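Visit to the Ureo workshop, March

Ureo has two rooms above a tile showroom, and the stairs are steep. We were a group of 11, mostly people who work in packing or kitchen supply, and we were let in at 9:30. Coffee was in the back room. Coats went on a chair.

The first hour was remote control. An operator sat at a desk with two handles and moved a pair of arms on a bench across the room. She folded a dish towel, then put three cups on a shelf. It was slow. One towel took her nearly 14 minutes, with two restarts, and she said her wrists get tired before her eyes do. Every try is saved, including the bad ones, and someone sorts them later.

After that Conceição Vieira showed us the other method, which uses no arm at all. You hold the gripper yourself and do the job with it, and the recording goes to the robot later. Ureo sends these grippers out to ordinary homes, so the jobs get done on kitchen tables with whatever is on them. Chopsticks are one of the harder tasks on the list. They are thin, they roll, and when they lie across each other the fingers tend to take two at once. Picking from a pile of mixed black and wooden ones is considered a good lesson.
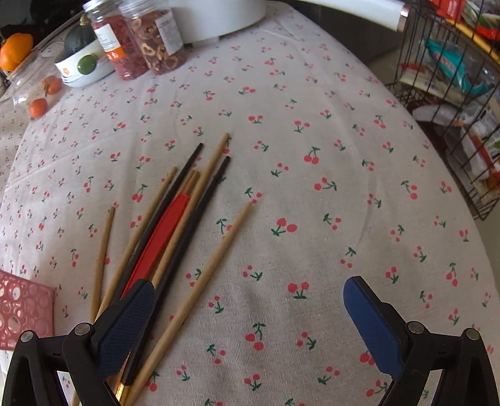
Athina Chatzigeorgiou asked why anyone would bother with the handles if the hand-held gripper was so much quicker. Her own plant had tried remote control for a month and dropped it. Vieira answered that a person holding the tool can reach in ways an arm can't, so some of those recordings have to be thrown out. With the handles, the arm has already made every move once.

They had 627 recordings of the chopstick job at the time of our visit and had kept 341. I thought that was a low number to keep. Vieira did not.

We each got a turn. The grip is heavier than I expected and you have to slow down a lot — I dropped my first spoon twice. There is free parking behind the showroom, but it fills up before ten. Next visit is Sakberg, if they answer our letter.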